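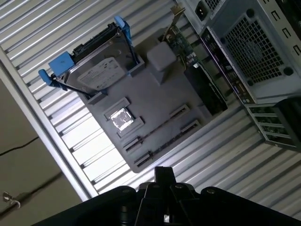

The training board at Pindville, with the drive in its blue caddy and the silver plate in its socket.

NOTICE TO INCOMING STAFF OF THE HALL OF INSTRUCTION

A short story

The Pindville Hall of Instruction welcomes you to the Assembly Room. Please read this notice in full before your first shift. It replaces the notice issued in May, which is to be returned to the front desk, including any copies on which remarks have been written.

The Assembly Room contains one gray training board. It was supplied under the Kastard contract and bears inventory number 858. It is a model of a computer's main board and has never computed anything. Staff are asked to keep this in mind throughout the notice.

1. The drive. The drive is kept in the blue caddy and the caddy is kept in its slot. Trainees will remove it by the blue lever and put it back. At the close of the day the drive must be seated. A member of the evening staff has reported that the drive was found seated on mornings when it had been left out on the bench. The Hall thanks the person responsible and asks that person to sign the sheet.

2. The silver plate. The plate in the square socket is to be handled by its edges. It is not a mirror. Trainees who have spent a long time looking into it should be offered a chair and a glass of water, and their names should be entered in the book under Rest Periods. The Hall has received 12 letters from former trainees asking to visit the plate. Visiting hours have not been established.

3. The green card. The green card stands upright. It is to be gripped by the gold-colored bracket and lifted straight, without rocking. The Praltumby branch, which had the board before us, permitted rocking. Staff transferring from Praltumby will need to put this habit aside.

4. The dark slots. No part has been issued for the dark slots in the lower portion of the board. Requests for the part were sent to the Kastard office in three successive years. The first reply stated that the part was on its way. The second stated that the part had been delivered and signed for. The third enclosed a photograph of our own front door, taken at night, with the lamp lit. The Hall does not have a lamp at its front door. A quotation for one has been obtained.

5. The raised block. The purpose of the raised block beside the drive is not given in the manual. Trainees will ask. Staff may reply that it is part of the board.

Concerning the Wednesday session

On Wednesday evenings the room is reserved for the Cavalcanti course. The course was approved under a previous administration, and its fees arrive on time. Enrollment stands at 5. The attendance sheet is returned each week with every line signed, in a clear and old-fashioned hand, and the bench is left cleaner than it was found.

Staff on duty should unlock the room at six o'clock, set out the drive, the plate and the green card on a cloth, and withdraw to the corridor. It is not necessary to greet anyone. At eight o'clock the room may be entered again. All the parts will be in their places. Last winter a new colleague remained inside, having fallen asleep behind the coat rack, and was found at eight in good health. This colleague afterward passed the assembly examination at the first attempt, in less time than it takes to read the questions, and has asked to be kept on Wednesdays. The request was granted.

The Hall considered ending the course in the spring. On the morning of the meeting the drive could not be drawn from its slot by any member of the staff, nor by the locksmith. The item was moved to the foot of the agenda and was not reached. By lunch the drive came out easily.

Closing the room

Return tools to the drawer. Count the cloths. Check that the drive, the plate and the card are in place, and put out the lights from the switch by the door. Staff who hear the blue lever click after the lights are out should wait for the second click before locking up.

The lamp will be fitted next month. Staff using the front entrance are asked to bring it to the attention of the desk if it is already lit.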